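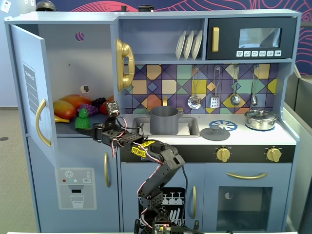
Zalby wanted to know whether a robot can be taught to tidy up, and if it can, why grown-ups still ask kids to do it. Great question! The students in the Thursday robotics club at Wurnstead think about it a lot, and their favourite place to test it is a toy kitchen.

The club's job is to teach a robot arm to find one thing in the toy fridge, pick it up and put it on the counter. You could do that in two seconds without even thinking. For a robot it's really, really hard!

Think about what your own arm does. Your shoulder swings, your elbow bends, your wrist turns and your fingers squeeze. A robot arm has joints too, and each one is moved by a special motor called a servo. A servo can turn to an exact spot and stay there. The wires running along the arm carry power and messages, a bit like your nerves do. At the end is the gripper, the part that grabs.

So how does it learn? The club calls its program Lenow, and Lenow learns by copying. A student steers the arm to a plastic banana, closes the gripper and lifts. The computer saves every little move. Then they do it again with the banana in a new place. And again! One try isn't enough, so the club aims for 200 tries with each toy. By August they had saved 1,089 altogether, and that took a LOT of after-school snacks.

Some toys are trickier than others. Grapes are lumpy, so the gripper has to find a good spot to hold. Mangoes are smooth and like to roll. If something is hiding behind something else, the robot might not know it's there at all.

Try it at home!
Put a few pieces of fruit in a box. Ask a friend to close their eyes and keep one arm straight, using only a finger and thumb to grab. Now you give the orders: left, right, down, squeeze. How many orders does it take to get one banana out? The club's best score is 16. Swap places and see if you can beat it!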